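Okay, grill people, I finally did it. The old kettle went to my cousin and I bought a Gilari two-burner with the sear plate.

Paid 745 for it at the Prustudix outlet in Tinddale. The online price was 682, but delivery would have eaten the difference and then some.

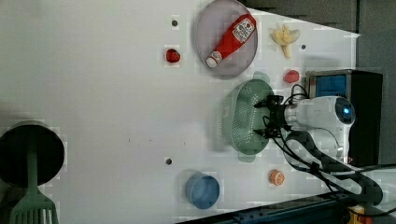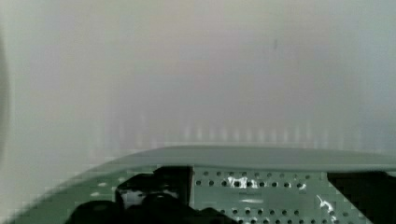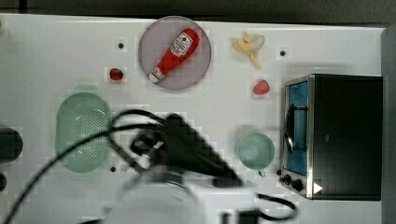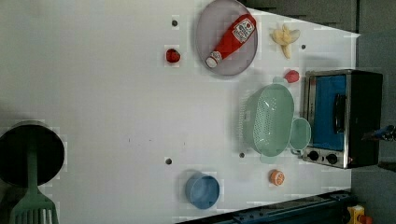 Ketchup on a plate in the first, third and last.

So, first impressions! It heats up fast, way faster than I'm used to, and I burned one whole side of chicken thighs before I figured out the left knob.

The lid is heavier than I'd like, and the side shelf folds down, which I love because our patio is tiny.

Bianca Iordache (hi Bianca!) told me to season the grates 2 times before cooking anything. I did it once. Everything stuck. Sorry, Bianca.

Does anyone have a cover that fits this thing? The Gilari one is sold out until July and the cheap one I tried flaps around all night.

Next up is pork shoulder, low and slow, if I can get the right burner to stay down where I want it. Send me your rubs, I'm almost out of paprika.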